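Edine Mug Table: read me first

Hi! I'm Natália and this is the notes file that goes with the Edine mug table pictures. If you only want the folder, grab the folder and go, the file names explain themselves. If you'd like to know why I have so many opinions about where a handle points, keep reading (get a drink first, it's a bit long).

What's in here

3065 pictures of mugs on trays on tables. That's really it. They come in two parts. The first part, 1634 pictures, is mugs standing on a tray the way people leave them after a break. The second part is the same sort of thing but with the tray being loaded, unloaded or shuffled about. There is also a text file with one line per picture: which tray, which tablecloth, how many mugs, and a free comment if I had one. I usually had one.

No plates. I started with plates and gave up on them in a week because I found them so dull to write about. A mug has a front and a back and an attitude, depending on the handle. A plate just lies there.

How it started

I share a workroom in Edine with Matúš (my brother) and whoever else needs a desk that week. We have a shelf of mugs that don't match, a kettle, and one table that is for drinks in theory and for everything else in practice. Every evening somebody has to carry the lot to the sink. I got curious about how people set things down when they aren't thinking about it, and the folder grew from there.

The trays

I've numbered them in the text file but we all call them by name. Strawberry is the favorite, white with a thick black rim and big red berries on it. Peñalver is the round one, named after the café where I bought it when they were closing. Grellorix is the heavy one with the two side grips, which is what was stamped on the box, and I have never found out if it's a company or a person. Strawberry gets the most turns because four mugs fit on it without anyone having to be clever.

The tablecloth changes too. The pale one with the roses is mine and I'll defend it. It's busy, I know! But people do eat and drink on busy tablecloths, and a folder full of plain white tabletops would be a folder about somebody else's kitchen.

What I mean by "left as found"

A lot of lines in the text file say "left as found". It means I didn't tidy the stuff that wasn't a mug. If there was a snack packet by the tray, it stayed, and the same goes for pens, calculators, spoons, keys and the odd receipt. I did take away anything with a name or an address on it.
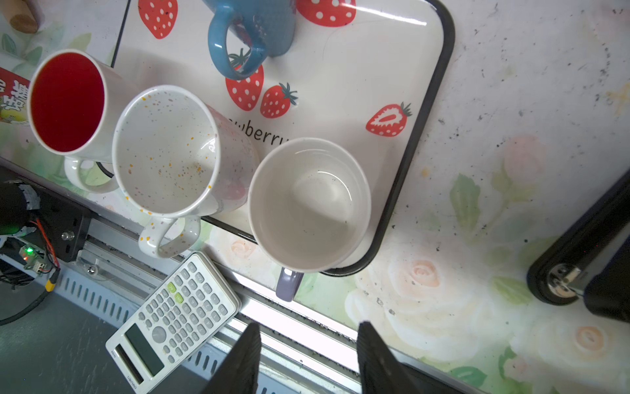 Four mugs, and the one at the left has something red in it. The speckled one is my pick of the shelf, and if you look at that glaze up close it has little orange, brown and gray flecks all over. In the text file a mug like the plain white one, with just a few dark specks near the bottom, still gets "empty".

Sarla Bhardwaj wrote back that she'd split "empty" into two words, one for a mug that's clean and one for a mug that somebody has finished with, and that at her place mixing those up is how you end up drinking tea with yesterday's coffee in it. I think she's right, and I've been putting it off, because it means opening every single line again. For now "empty" means there's no drink left in it that I could see. Please don't read "clean" into it.

Words I use in the text file

full: I wouldn't want to carry it up a staircase.
part: there's a drink in there and room for more.
empty: see above, with apologies to Sarla.
handle in: the handle points over the tray.
handle out: the handle sticks past the rim, or points that way so clearly that it'll catch on your sleeve.
off tray: the mug is on the table itself. I use this even when one edge is leaning on the rim.
cut: part of the mug is outside the picture. I still count it as a mug.

The handle words were the hard part. Matúš and I both went through the same 800 pictures separately and then sat down with the ones we disagreed on. Nearly all of our fights were about "handle out", and most of those were settled by him giving up because it was dinnertime. So treat that column gently.

I don't write down what the drink is. I tried, and I was guessing. A dark red liquid can be fruit tea or juice or any number of things, so the comment just gives the color.

Things that bug me

The blue mug turns up too often. Everybody reaches for it. I thought about hiding it for a while, but then Svatopluk Kolář would have had nothing to drink from (he won't use another), so it stayed.

Evening pictures are yellower than the morning ones. I haven't corrected them.

There are 2 pictures with no tray in them at all. I know which ones they are, they're marked, and I like them too much to throw out.

Some comments are in Slovak. I went back and translated the long ones, but if you hit "plný" it's "full" and "prázdny" is "empty".

Using it

Go ahead and use it for whatever you like, classes and hobby stuff included. A mention of the Edine mug table would be nice. Jarmila Šimko used an early batch for a lesson on tidying up a shared kitchen and I was so pleased I told everyone for days. If you find a mistake in the text file, send me the file name and what you think the line should say, and I'll fix it in the next round.

Next up

Splitting "empty", obviously. After that I want to do a batch with saucers, and Matúš wants one with travel cups from Jollurier, the tall ones that fall over if you look at them. I've told him he's carrying that tray himself.

Last edited March 25, 2026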